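Karkville Robotics Club - Cell Inspection Checklist, Simulation Stage
Project: Tellbridge assembly task
Done in January, before the 3 pm session. Comments typed fast, sorry

1. Arm and mount
Pedestal position matches layout sheet - OK
Joint limits loaded - OK
Speed cap set to 55 percent - OK, was at default last time. Leave it alone pls
Home pose saved - OK

2. Gripper
Fingers clear of fixture on approach - CHECK AGAIN. Too close for my taste on the left end. Raise approach height before anybody runs the full sequence.
Open/close command mapped right way round - OK

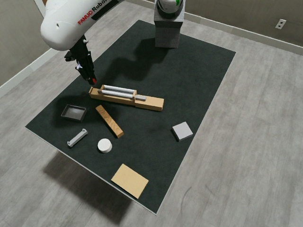 Gripper over the back end of the wooden fixture, rods in the frame.

3. Fixture and parts
Fixture fixed to table in the model - OK
Collision shapes on for all parts - FAIL at first, tray had none. Fixed, reloaded, OK
Part names match the task file - two wrong, corected
Part weights filled in - not done. Kinham group has the numbers

4. Stops and limits
E-stop key bound and tested - OK
Keep-out zone around pedestal - OK but tight, see note in log
Wrist cable allowance - guess only, needs a real measurment

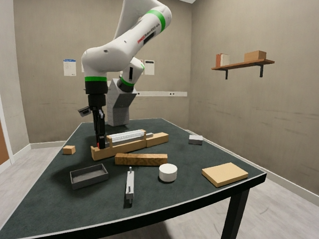 Can we skip the slow run if only the part positions changed?
Every layout change gets a slow run first, even a small one. Takes 9 minutes.

5. Slow run
Start from home, one step at a time, hand on the stop key. Got to step 8 and paused there, path swings lower than I want on the way back across the table. Add a waypoint.

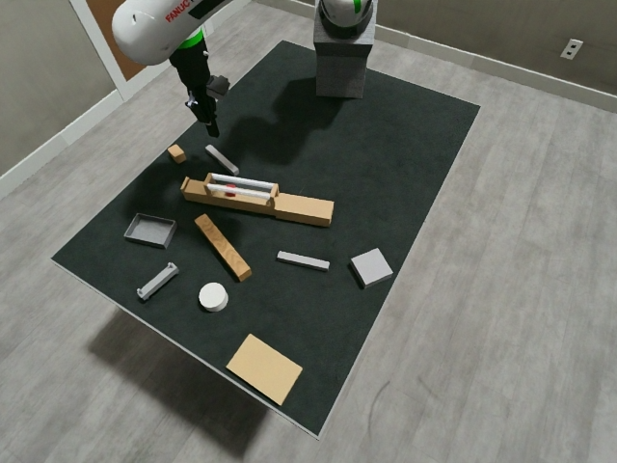

Then start over from step 1, don't resume from the middle. Resuming skips the gripper check and we lost a whole evening to that with the Eynon files.

6. Before handing over
Log saved with run number - OK
Camera views reset - OK
Old layouts moved out of the shared folder - half done
Sign-off needs 3 clean runs in a row. Not there yet. 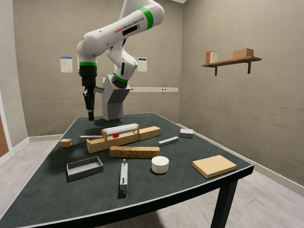
Clean means no contact warnings at all, incl. the yellow ones. If one pops up write down the step and the part name, don't just clear it.

Status: NOT cleared for full speed
Still open: approach height, waypoint, part weights, cable allowance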